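Call for participants: block sorting and naming sessions, Greltport

Posted 10/09/2025

Kalteo is recruiting adults for a study of how people group and set out lettered and numbered play blocks on a table. The work informs the layout of printed activity sheets for early learning centres. No background in education is required.

What participants do

Each participant attends 2 sessions at the Killska rooms in Greltport. A session runs for 82 minutes, including a break. Participants sit at a table with a set of wooden alphabet and number blocks and complete a series of sorting tasks. Criteria change between tasks: by letter or number, by face colour, by alphabetical order, and by a rule of the participant's own choosing, which is written down before the task begins.

Between tasks the blocks are mixed and spread again by hand. They are not squared up. Letters may lie sideways or upside down relative to the chair, and participants may turn a block to read it. Time spent turning is recorded separately from time spent moving.
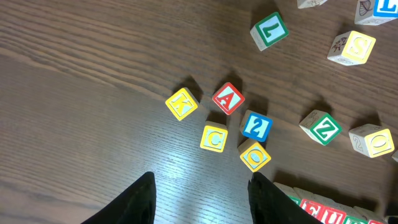 Lưu asked after the pilot whether a block had to be sorted by its top face only, as the sides of some carry a picture. The top face as laid out at the start of the task is the one that counts. If a block is knocked onto another face, say so and carry on; the recorder will note it.

Naming task

The second session closes with a naming task. Participants say aloud the letter or number on each block indicated by the recorder, then its main colour. Answers are taken as given. There is no correction during the task and no score is issued afterward.

Eligibility

Aged 18 or over
Able to read the Latin alphabet in capitals
Normal or corrected vision (bring glasses if worn for reading)
Able to sit at a table and handle small objects with at least one hand
Not enrolled in the pilot held in February

Colour vision deficiency does not exclude anyone but must be declared on the form so that the colour tasks can be analysed separately.

Payment and places

There are 11 places. Participants receive $375 on completion of both sessions, paid by bank transfer. Those who withdraw after the first session are paid half. Parking is not reimbursed. A bicycle rack is available at the side entrance.

Data

Sessions are recorded, hands and tabletop only. Recordings are stored under a participant code. A participant may ask for their recordings to be deleted at any time before analysis starts.

To apply

Complete the form at the Killska front desk or request a copy by mail. State preferred session times, handedness and any colour vision deficiency. Incomplete forms are held until the missing items are supplied.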